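# Three ways to pick up a block

The bench at Laleleck is bolted to a steel frame, and the frame is bolted to the floor. Consolacion Pangilinan insisted on both after an earlier round of trials, in which half the position error came from a table that moved when the arm did.

Her group spent August comparing three end tools on one arm, with one controller and one fixed overhead camera. The tools were a two-finger gripper from Langlois, a suction cup on a spring-loaded stem from Skorketti, and a plain rod used only for pushing. The rod was added late, as a baseline. It has no moving parts and no air line, and it cannot drop anything.

Each tool was given the same job: bring a named block to a named place on the board, starting from a random layout. A run ended when the block was within 10 mm of its target or when 77 seconds had passed. Each tool had 117 runs.

The two-finger gripper finished 98 of them. Most of its failures were with stars, where one finger landed on a point and the other in a notch, and the block turned as the jaws closed. Slowing the jaws helped a little. Fitting softer pads helped more, but the pads picked up dust and had to be wiped between batches.
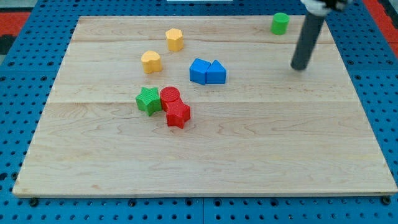
Suction finished 91. It was the quickest tool on any block with a broad, smooth top, and the least predictable on rough ones. Pangilinan's notes record the vacuum level at each lift, and the readings taken on speckled surfaces spread widely enough that the team stopped using a single threshold to decide whether a block had been caught.

The rod finished 83, which was higher than anyone had put in the test plan. Pushing is slow and needs constant correction. A cylinder rolls off the line of contact if the tip is a few millimetres out, and a block resting against another takes its neighbour along. The controller has to look again after every short stroke, so the result depends heavily on the camera and on the delay between a picture being taken and the arm acting on it.

That delay was the second part of the study. With the controller's standard settings, the rod overshot on long pushes. Edatness, which supplied the control software, provided a build that let the arm accept a new target in mid-stroke. Pangilinan reran the pushing set with it and the overshoot fell, although the runs that failed through contact with a second block failed much as before.

"The gripper hides a bad camera," she says. "Once the fingers close, the block is where you think it is. With the rod you find out at every step."

Her advice to small workshops is to calibrate with a rod before buying anything with jaws. The group's next trials will keep the same board and blocks and change the camera, first to one mounted on the wrist and then to a pair set at an angle to the bench.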